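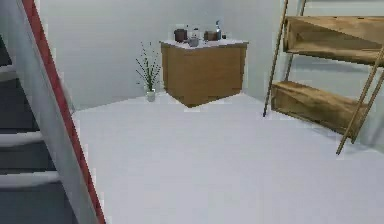 Someone in the back row last session wanted to know why a cabin that sleeps six costs less per night than one that sleeps four, when both sit on the same lake and both were booked for the same week in September. A fair question, and one that takes up most of Unit 5.

Hospitality and Short-Stay Rentals
Unit 5: What the nightly rate leaves out

Reading before class: chapter on rate structure, plus the two sample listings in the packet (Fjeld and Tundis). Bring a calculator. Your phone counts as a calculator only while it is being one.

5.1 The advertised rate

The advertised rate is the number in large type. Its job is to get the listing onto the first page of results when a guest sorts by price. Whether anyone ever pays that number is a separate matter, and owners have been known to go whole seasons without it happening.

Terms to know:
Base rate: the price for one night before anything is added.
Occupancy threshold: the number of guests covered by the base rate. Read this one twice in every listing. "Sleeps six" and "rate covers two" can live happily in the same paragraph.
Extra guest charge: what each person over the threshold pays, usually per night, occasionally per stay, and in badly written listings it could be either.
Turnover fee: cleaning, linens, firewood restocking, and whatever else the owner has decided is cleaning.

5.2 Worked case: Fjeld and Tundis

Both cabins are handled by the same agent, Namari. Fjeld sleeps four and Tundis sleeps six. A party of four wants seven nights in each.

Fjeld charges a flat rate for the week, all four guests included, linens on the beds, canoe in the boathouse. Total: 1,764. Divide by seven and you get 252 a night, with nothing to add.

Tundis advertises 100 a night, so the week opens at a very friendly 700. The rate covers two. Each extra guest is 34 per night, and our party has two of them, so that is 68 a night, or 476 for the week. Running total: 1,176. Then come the turnover fee, linens, dock use and canoe hire, which the listing bundles as a "comfort package" and prices at 810. The package is required. Comfort is not left to chance at Tundis.

Final total: 1,986. The cabin that was cheaper by 152 a night costs 222 more for the week.

If your figures came out differently, the usual culprit is charging the extra guest fee once per stay. The second most usual is forgetting that both extra guests pay it.

5.3 So why do it?

Three groups, three answers, and you should be able to argue each on the exam.

The owner gets clicks. A low base rate brings the listing up in searches, and a guest who has already looked through the photos and picked out a bedroom is reluctant to start over at the payment screen.

The agent gets flexibility. Fees can be waived one at a time, and a guest who has had the dock charge taken off feels like a skilled negotiator. Lowering a flat rate produces no such glow.

The guest gets very little, except in one situation. A couple who bring their own canoe and sheets could do well at a place priced like Tundis, provided the package is optional. Check the word. "Available" and "included in your booking" look similar at eleven at night.

5.4 Length of stay

Fixed fees weigh more heavily on short visits. Take the 810 package again. Over seven nights it adds a bit under 116 a night. Over three nights it adds 270, and a weekend party of two would be paying 570 a night for a cabin advertised at 100. This is where most angry reviews come from. Owners tend to read those reviews as complaints about the mattress.

Some agents scale the package to the stay. Zurkik, the booking system we use in lab, has a setting for this under Fees, then Rules, then a third menu that moves whenever the system is updated. It is off by default.

5.5 Writing the honest listing

For your assignment, rewrite the Tundis listing so that a reader can work out the full cost for four people without scrolling. Keep the lake view, the owner is attached to it. You may lose the phrase "steps from the water" unless you are prepared to say how many steps.

State the occupancy threshold in the same sentence as the rate. Put required fees before optional ones. Give a sample total for at least one realistic stay. One page, double spaced, due at the start of Unit 6.

Groups of two are fine. Groups of three will be charged for the extra guest.

For Unit 6: cancellation terms, deposits, and what "non-refundable" means to a person whose car has broken down. Read the Fjeld contract to the end, including the part in gray.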